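Dish Towels: A Modest Program of Reform

Every kitchen has a drawer that no longer closes, and in most of them the trouble is dish towels. Mine came to a head in October, when I counted 38 and could not find one fit to dry a glass.

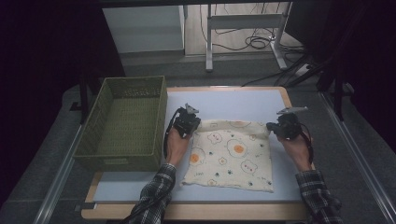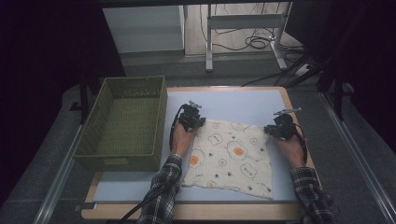

Fried eggs on a cream background, lying open.

Lungile Molefe
Household Editor

Wash new towels before you use them. Straight from the store they push water around the plate like a teenager asked to help.

Skip the fabric softener. It leaves a coating, and a coated towel is a scarf. If yours have already gone that way, run them through a hot wash with 200 ml of white vinegar and no detergent. Never mix vinegar with bleach, however bad the towels look.

Grease stains want dish soap, rubbed in and left while you drink a coffee. Turmeric is permanent. Hang the towel in the sun for a day, and if it's still yellow, congratulations on your yellow towel.

Fold in thirds lengthwise, then in half, and stand them on edge in the drawer like files. My neighbor Nhàn Doãn rolls hers, and we have agreed not to discuss it.

Keep 2 hooks by the sink, one for hands and one for dishes. Guests will ignore this system completely. Change both towels daily, and sooner if raw chicken was involved.

When a towel gets holes, cut it into quarters and send it to the garage. Do not keep it because it came from somebody's honeymoon. Mine are under the workbench now, next to the paint, and the drawer closes if you lean on it.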